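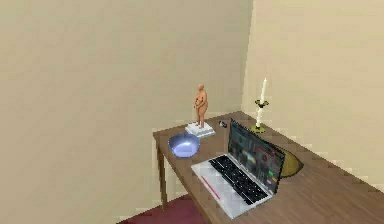

Depth filter eats thin objects, tuning advice wanted

tevulari_tim
Posted 2023-10-05
Hi all, long-time reader, and I finally have a question I can't talk myself out of. I'm building the grasp planner for our Rampersad stack and doing all my testing in sim before anything touches hardware. My trouble is the step between the depth image and the collision map. The figurine, the bowl and the laptop all come through nicely, but the thin stem of the candlestick drops out, and so does most of the candle above it. The planner then thinks that back corner of the desk is free space and happily routes the wrist straight through it. I'm running the outlier filter with 50 neighbors. Turning it down brings the stem back, along with a cloud of speckle along the wall that makes half my plans fail. Out of 1,308 plans last night, 19 went through the candle. I know that sounds small, but I'd love for it to be zero! What do you folks do about this?

moss_and_motors
Oh, I have been exactly where you are, and I feel for you. 50 neighbors is a lot for anything skinny. A stem only gives you a few columns of pixels, so most of its neighbors end up being wall, and the filter decides the stem is the odd one out. I'd try a radius filter first. Set the radius a bit bigger than your voxel and ask for only a handful of points inside it. What voxel size are you on, by the way?

tevulari_tim
One centimeter. I went that coarse because the planner was crawling otherwise.

quietgantry
There's your answer, I think. The filter is a side issue. Go to half that near the desk, leave the rest of the room coarse, and the stem will come back. I'd also ask why you're filtering simulated depth at all. Turn the noise off and plan on the clean cloud.

moss_and_motors
I have to disagree with that last bit, friendly as I mean it. If Tim tunes on a clean cloud he'll have a lovely planner that falls over the first day it sees a real sensor. Keep the noise in. We skipped it on Vasent and spent most of October paying for it.

quietgantry
Fair, but you can't debug two things at once. Clean first, to find out whether the planner is any good, then add the noise back. I'm not saying ship it that way.

fiver_fan
Jumping in with a different idea, if you don't mind one more cook in the kitchen. In Fiver we stopped asking the depth cloud to do everything. We segment the color image, and anything tall and narrow gets a padded cylinder dropped over it in the collision map. It's a bit of a hack and the padding costs you some reachable grasps, but the candle can't vanish between one update and the next.

quietgantry
And when the segmenter misses it?

fiver_fan
Then you still have the depth points, same as before. It's a union of the two, so you don't lose anything you had.

tevulari_tim
You're all very kind, thank you. I tried the radius filter with a finer voxel over the desk and ran 2,000 plans on the same seeds. Two went through the candle, both very near the tip. Planning time went up, though I can live with it. I left the noise on (sorry, quietgantry!) and I'm going to try the cylinder idea next. Does the padding need to follow the camera angle, or do you keep it fixed?

fiver_fan
Fixed, two centimeters all the way round. Check the top too, ours stopped short there until we padded the height separately.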